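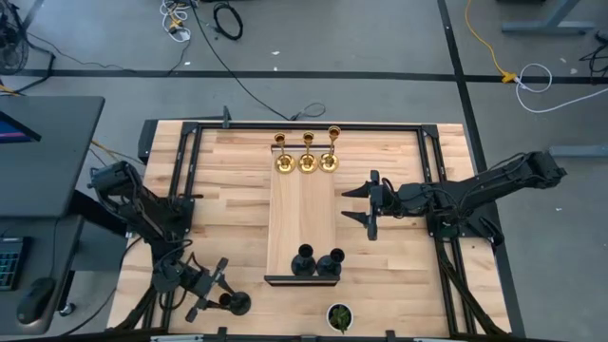

The Tanitz is finally coming back, and I'm far more pleased about it than anyone should be about a pair of running shoes! Prarkumlow stopped making it two winters ago, right after I'd worn my second pair down to nothing, and I've been grumbling through a string of replacements ever since. The new one goes on sale in December in two colours to begin with. There's an all-black, about as dark as the candlestick with the round base in the photo, and there's one they're calling Oat, which is a pale woody shade very close to the butcher-block tabletop. I want the Oat. I also run on muddy towpaths from October to April, so I will be buying the black.

If you never had the old version, it was a light, fairly low road shoe with a roomy toe box and not much else going on. No plate, no rocker, no bouncy foam that makes you feel like you're on a mattress. Prarkumlow says the new one keeps the same shape around the toes but gets a slightly thicker midsole and a padded tongue, which will please anyone who remembers the laces digging in on the old one (me, every single long run). The heel tab has been cut lower as well.

I got to try a pair at Ondrejka, the running shop in Silville, where they had samples in for an evening last month. Rahel Tanner runs the shop and she let a handful of us take them out round the block and up the hill behind the bus station.

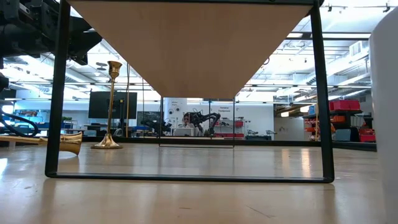
My first thought was that they felt firmer than I'd expected with the extra foam, and then on the way down I stopped noticing them, which I'd call a good sign. Jhun Malabanan, who's a good deal quicker than me, found them a touch wide in the midfoot and ended up stopping to re-lace. He has narrow feet, though, and he said the same about the old ones.

Sizing seems a bit generous. I'm normally between sizes and the smaller one was fine with my usual socks, so do try them on before ordering if you can.

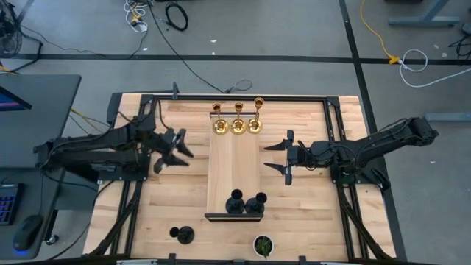 Reading time: 3 minutes

Now for the bit that might matter more if you're keen. The first batch is small, only 2,000 pairs across both colours, and Ondrejka has been promised 50 of them. Rahel is taking names at the till already and she's limiting it to one pair each until everybody on the list has had a go. You don't pay anything to go on the list, you just get a call when your size turns up and then you've got until closing time the next day to come and fetch them.

Birgit Kuhlmann from Prarkumlow was there on the night too, and I asked her how long they're meant to last. She wouldn't be drawn on the road version but said one of their testers had got 737 miles out of a sample pair before the outsole went. I usually bin mine at around 300, so I'll believe that when I see it – but the rubber under the forefoot does look chunkier than before.

A wider fitting is planned for spring, and Birgit mentioned a trail version as well, with no date for that yet. No kids' sizes for now.

The shop opens at nine if you want to get your name down.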